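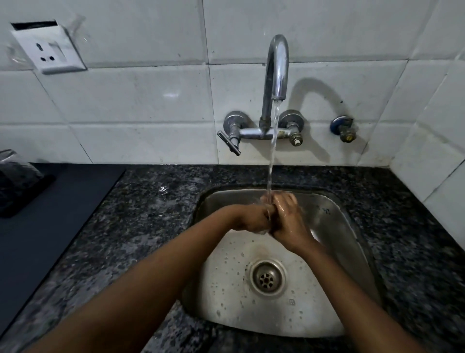 October 12, 2021

Kitchen work at Pridivton: where we have got to

The washing-up strand of the Halliday project has now been running since May, and members have asked for an update on what is being done and what the recordings are used for.

The aim is to teach a two-armed robot ordinary sink jobs by showing it how people do them. There are two ways of showing. In the first, a person does the job with their own hands in a real kitchen, and the view from head height is recorded from start to finish. In the second, an operator at Enileo drives the robot's arms by remote control and takes it through the same job at a practice sink. The first is quick to collect and gives plenty of variety. The second is slow, but it records the movements of the robot's own joints, and the learning software needs both.

So far we have 502 recordings by hand and 109 by remote control. They come from 18 kitchens, all of them in everyday use. Greer Ritchie, who plans the sessions, asks people to leave their kitchens as they are. Taps differ a good deal from one home to the next, and a robot that has only met one kind will reach for a handle in the wrong place.

Each session follows a short list of jobs: rinse a glass, wash a bowl, wipe down the worktop, wash hands. Hand washing was added over the summer. The robot will not need to do it, but it gives the software many clear views of fingers moving against each other under water, and the hand tracking had been weak there.
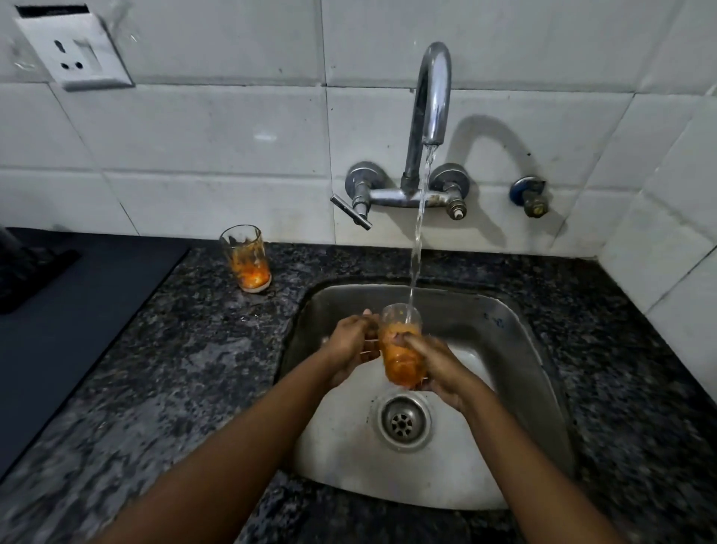

Rinsing a tumbler under the tap, with a second one waiting on the worktop.

Glasses remain the hardest item on the list. Clear glass is difficult for the cameras to pick out, more so with water running into it, and the two hands cover much of it during the wash. People also turn a glass with small movements of both hands that they hardly notice making. Ruaridh Gunn has been trying to copy this by remote control and reports that it takes him several times as long as it does by hand. He now holds the glass still with one arm and turns it with the other – slower, but he drops fewer.

Demonstrators are asked to work at their normal speed. Some of the early recordings were too careful, with long pauses between steps, and the robot learned the pauses along with everything else. Those recordings have been taken out.

The next round will cover cutlery and pans, using the new grips from Prerkiletti. We need over 175 more recordings by hand before the remote control sessions start again. Anyone willing to offer their kitchen for a morning should speak to Greer. Please don't buy new sponges or clear the worktop first.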